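Folding clothes on a bed
April 11, 2018
By Tumelo Zulu

Folding clothes on a bed is a household habit in which clean laundry is spread, smoothed and folded on top of a made bed instead of on a table or board. It is often recommended in housekeeping guides, though the evidence for most of what those guides claim is thin.

A bed offers a wide surface that nearly every home already has. The usual objection is that it is soft. A mattress gives under the hand, so a crease pressed into a shirt is never as sharp as one made on a hard top. Supporters reply that the cover grips the fabric and stops it sliding, which is true of brushed cotton and much less true of satin. 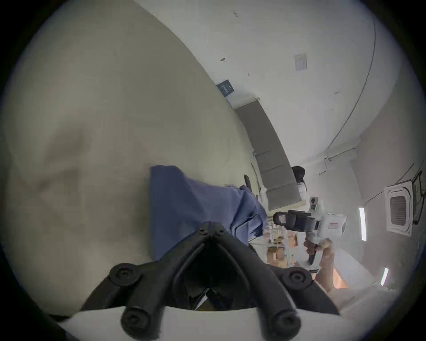 Does a shirt need to be ironed before it is folded?
Only if it will be worn straight from the drawer and the wrinkles matter to the wearer. Most everyday shirts crease again in storage.

The common method begins with the garment face down and the sleeves out to the sides. Each side is brought to the middle, the sleeve is turned back along the fold, and the hem is taken up to the collar in two or three stages. Guides differ on whether a collared shirt should be buttoned first. The Visser household manual insists on every button; the Drondness laundry handbook asks for the top one and the third. Neither gives a test to support its rule, and a shirt fastened only at the collar seems to hold its shape well enough.

Picking the shirt up is where most of the trouble starts. A garment lifted by one edge gathers at that point and hangs in a heap - it has to be held at two places, ideally the shoulders, before it will fall straight. A quick shake helps more than any amount of patting
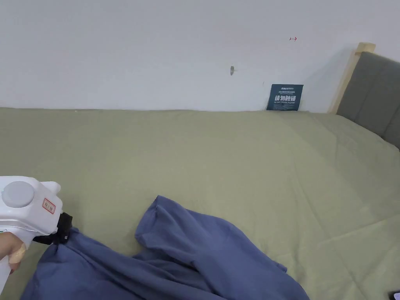
once it is down, though guides that promise a finish "as good as ironing" should be read with caution. Smoothing from the middle outwards moves slack towards the hems. It does little for set wrinkles.

Claims about time are weaker still. A Zodmont leaflet says its method saves 13 minutes on a basket of washing, without saying how large the basket was or who did the folding.
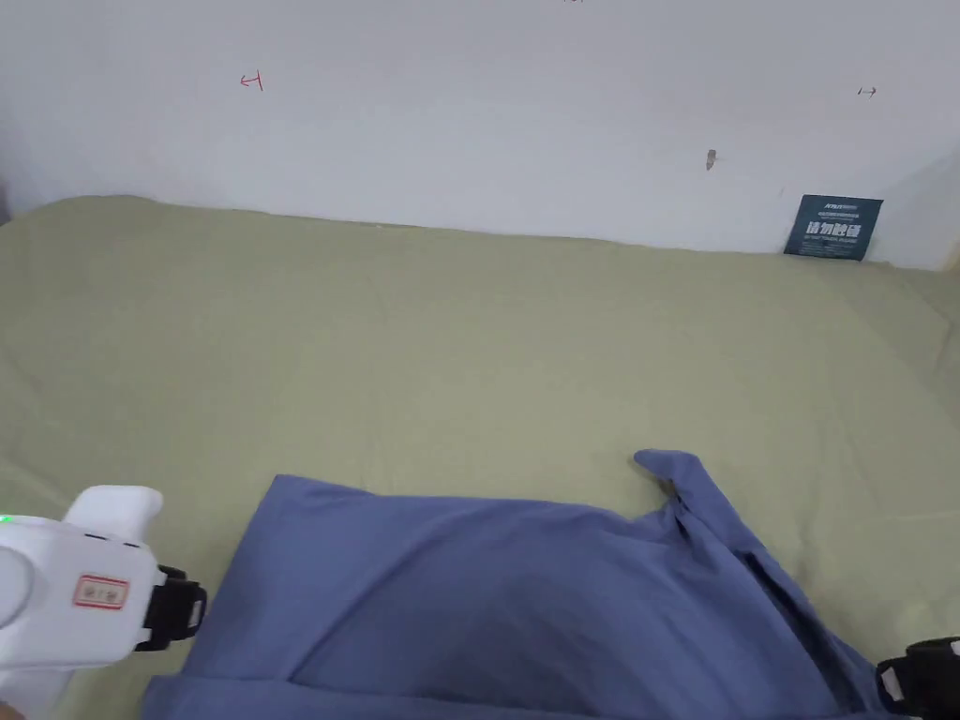 Is a plain bed cover better than a patterned one for folding?
It makes small items such as dark socks easier to find, but it has no effect on the fold itself.

Related articles
Ironing board
Shirt collar
Linen cupboard
Drastenia folding method
Fitted sheet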